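Gunano Winter Arts Trail - progress report no. 2
Prepared for: Aller Regional Arts Fund
Prepared by: Mỹ Ngô, program coordinator
Date: 08/04/2020

Status
Planning for the December trail is on schedule. Artist applications closed with 111 received, and 83 have been accepted. The remaining applicants were notified by email. Nine venues have signed agreements, including Vatine Hall and the Doãn Street studios.

Program
Hằng Tô has finished the draft timetable for the music and craft streams. The opening concert stays at Vatine Hall. Workshops in printmaking, weaving and pottery will run at Doãn Street, with class sizes set by the venue. Food stalls are still to be confirmed - the council permit form changed and the application had to be lodged again. 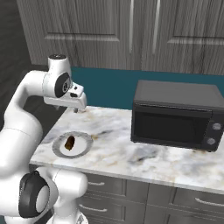 Stall fees are unchanged from the original budget. Nghĩa Diệp has asked for quotes on marquee hire and portable lighting, and two suppliers have replied. Both quotes fall within the equipment line.

Spending
Funds released to date have gone to artist deposits, public liability insurance and design of the trail map. No transfers between budget lines are requested.

Issues
The car park behind Vatine Hall will be resurfaced before the event. Kathleen Nic Giolla is arranging other parking with the neighbouring school. Access for wheelchair users remains through the side entrance.

Next period
Sign supplier contracts, send the map to the printer and open workshop bookings. Tuấn Tôn will forward the signed venue agreements separately.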